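Ticket 1455
Project: Momovo peg board, teleop recording
Opened by: Harms bench
Status: open, waiting on Ulasano

Problem
When the operator closes the right glove on a small peg, the right hand on the robot closes late and then overshoots. The lag shows up in the log as 400 ms between glove command and finger position. The left hand tracks at under 100 ms with the same glove firmware. It started in April after the Feretti driver update. Before that, both sides matched.

To reproduce
Start a session on the peg board, both arms live. Park the left hand over the far end of the board and do all the picks with the right. Pinch a blue peg, hold it over the board next to its slot, then open and close the thumb twice.
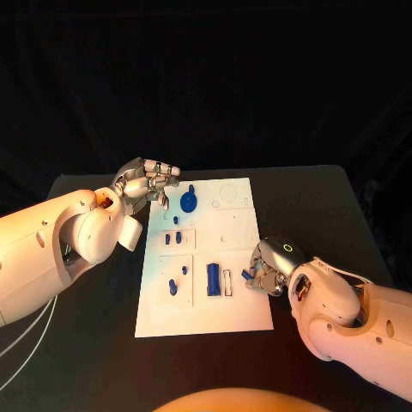 Slow picks are fine. The delay only appears after the operator has held a pinch for 9 seconds or more, so short demos pass the check and long ones fail. We have been marking the failed ones by hand and leaving them out of the training set.

Tried so far
Swapped the left and right gloves. The delay stayed on the right side.
Restarted the hand controller between demos. It helps for one or two demos, then the lag is back.
Rolled back the glove calibration file. No change.
Ran the lighting variation set with the same board, in case the camera load mattered. Same numbers.
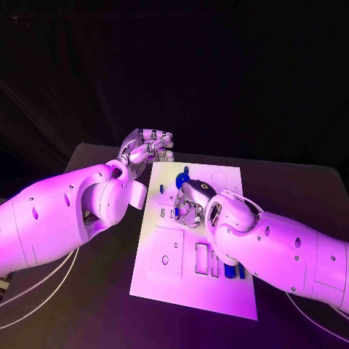

Peg board under magenta light, right hand down on the board, left hand raised.

Update, 14:55
Ulasano support asked for the raw finger current log. Uploaded. They think the driver is filtering the grip force signal twice on the right channel. Please don't record any long demos until we have the patched driver. Short ones can go ahead.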